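Blog > Garden > Soil

Testing the soil before I waste another spring

4 min read

I have had the same plot at Divbridge for 9 years and I have never properly known what is in the ground. I knew it was heavy. I knew the bottom end sat wet until April. Beyond that I went by what the neighbours grew and copied them, which worked for potatoes and chard and failed for almost everything else.

Last year the failures got expensive. I put in 33 blueberry plants along the fence, on the grounds that the hedge behind them looked happy. By August the leaves had gone yellow between the veins and the new growth was the size of a fingernail. A man at the nursery asked me what the pH was and I had to say I didn't know.

So in January I did what I should have done at the start. I split the plot into strips, took a trowel of soil from several spots in each, and mixed each strip's lot in its own bucket. You go down to spade depth, scrape off any mulch first, and keep away from the compost heap and old bonfire patches. Then it needs to dry. I used newspaper on the spare room floor, and the smell was fine after the first evening.

The lab I used wanted 400 grams per sample, dried and crumbled, with stones picked out. Stones are most of what I have, so that took longer than the digging.

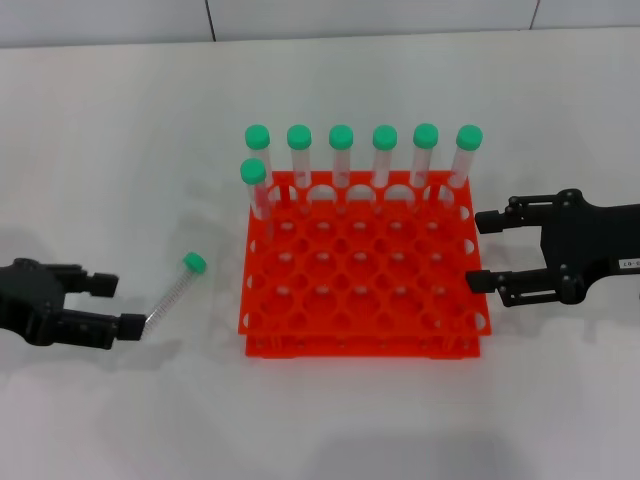 Green-capped tubes in an orange-red rack.

The results came back as a table and a page of notes. The top of the plot is close to neutral, which suits the beans and the cabbages. The fence strip, where the blueberries are, is well on the alkaline side. I suspect old mortar, as there was a wall along there before the fence went up and I still dig up bits of it. Potash was fine everywhere. Phosphate was high, probably from all the chicken manure, so I have stopped buying that.

I looked into bringing the pH down with sulphur. It can be done, but it is slow, and with lime rubble in the ground you are at it for ever. I have moved the best of the blueberries into 2 old water troughs filled with ericaceous compost and I water them from the butt. The rest went on the heap.

The fence strip will get figs and a row of lavender, neither of which should mind. I'll test again in a few years, or sooner if the beans start to sulk.

6 comments
11 shares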